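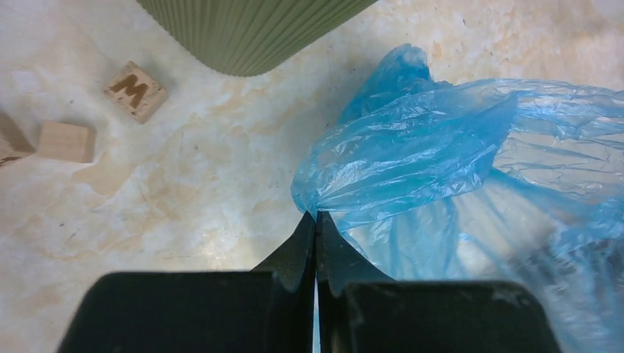
Figure 2. Wrist view from the Tremell tidying task, with the gathered neck of a blue plastic bag held at the fingertips and wooden blocks lying nearby.

4.2 Soft and thin items

Of all the chores we tried, the ones with bags in them taught us the most, and we confess that we had expected them to be easy. A wooden block is a friendly thing for a two-fingered gripper: it keeps its shape, and one good look is enough to plan a grasp. A thin bag is much less obliging. Its folds throw back bright highlights, the pale surface shows through wherever the film is stretched (see Figure 2), and the outline seen by the wrist camera can change a great deal with a small movement of the hand.

We ran 50 trials with bags, and the arm picked up and moved the bag in 36 of them. In five of the failures the fingers closed on a single loose sheet and the rest slid away. Aiming for the bunched part of the plastic helped a good deal, a habit we borrowed, gratefully, from watching Csenge Vincze clear the same table by hand. The Minami planner, which we kept unchanged from Section 3, has no notion of a neck or a knot, and so we added a simple preference for darker, denser folds. Whether that preference carries over to white or clear bags we can't yet say.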